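Section 4: Setting Up Your Galtgate Under-Desk Paper Shredder

Now that you have everything out of the carton (and we do hope you saved the carton, at least for the first month), it's time to find your Galtgate a home and run a few sheets through it. Set aside 19 minutes or so, and maybe make yourself a cup of something first.

1. Choose a level spot on a hard floor or a low-pile rug. The shredder likes a little breathing room at the back, so a hand's width from the wall is plenty.

2. Slide the catch drawer in until you hear it click. If it doesn't click, pull it all the way out and try again a bit more gently. The drawer runs on two rails, and it's easy to miss the left one the first time.

3. Plug the cord straight into a wall outlet. Please don't use an extension cord, even a good heavy one.

CAUTION: Keep ties, scarves, long hair and jewelry well away from the feed slot whenever the shredder is plugged in. Unplug it before you reach anywhere near the cutters.

4. Move the switch to AUTO. The green light comes on and stays on.

5. Feed in a single sheet of plain paper, short edge first, and let go as soon as you feel it being pulled. Then try three sheets together, and work up from there.

6. After your first big session, put a lubricant sheet through. There are two in the envelope with your warranty card, and you can order more as part number 878.

NOTE: Staples are fine, bless them, but paper clips need to come off. So do binder clips, sticky labels and anything with a plastic window.

What to keep out of the shredder

We get a good many letters about this, so let's take our time over it. Food wrappers, tissues, cups and foil packets belong in an ordinary wastebasket. They wind themselves around the cutters, and getting them out again is a sorry afternoon's work with tweezers. Many of our customers like to keep a wastebasket close to the desk so the two kinds of trash never get mixed up. 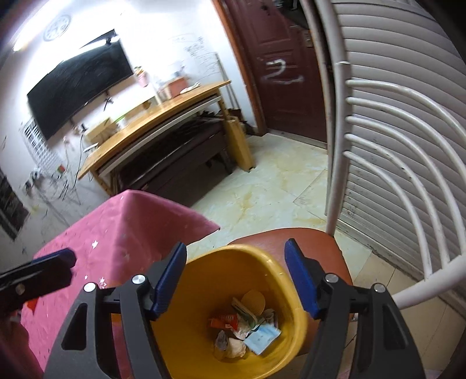
Can I leave the shredder plugged in overnight?

You can, as long as the switch is set to OFF. If there are small children or pets in the house, we'd much rather you pulled the plug as well.

7. Empty the drawer when the amber light comes on. Tip it slowly into a paper bag, as the shreds do like to drift, and wipe the drawer with a dry cloth before you slide it back.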